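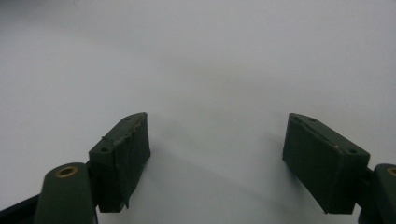
**BRADVILLE** – The shared kitchen and laundry room at the Sarkelach apartments reopened in May after a repainting job that left the walls, the ceiling and the inside of the pantry in plain white.

The rooms had been closed for 21 days. Residents of the building's 71 apartments used the smaller kitchen on the second floor in the meantime, with cooking times posted on the door each morning.

The work was done by Ghiță, a painting and plastering firm based on Tarkach Street. Crews stripped the old wallpaper in the kitchen first and found that the plaster behind the stoves had come away from the wall in several places. That section was cut out and patched before any primer went on, which added four days to the schedule.

The final bill came to $1,637 for paint and materials, plus $740 for the plaster repair. Labor was covered under the building's yearly maintenance contract. Rents will not change because of the work, according to a notice sent to residents.

White was picked over a light yellow that had been used in the hallways. The notice said a single color would make later touch-ups simpler, and leftover paint from the job has been kept in the basement storage room for that purpose. The finish in the kitchen is washable. The laundry room got a mildew-resistant paint from floor to ceiling.

Nothing is to be taped, nailed or glued to the new walls. The old bulletin board has been moved to the entrance hall, and the laundry sign-up sheet now hangs next to it. Residents who had calendars or shelves in the kitchen can pick them up from the office between 4 and 6 p.m. Items left after the end of the month will be donated.

The pantry shelves have been put back in their old order, but the name labels came off during the work and have to be replaced. Blank labels are in the top drawer by the sink. Food that was boxed up before the closing is on the lower shelves, and anything past its date has been thrown out.

A faint smell of paint may remain in the laundry room, where there is only one window. Residents are asked to keep it open while the dryers are running.

The second-floor kitchen will go back to its usual hours of 7 a.m. to 9 p.m. Its walls are next on the list – the building plans to have them painted before winter, along with the stairwell on the Tarkach Street side. No dates have been set for either job.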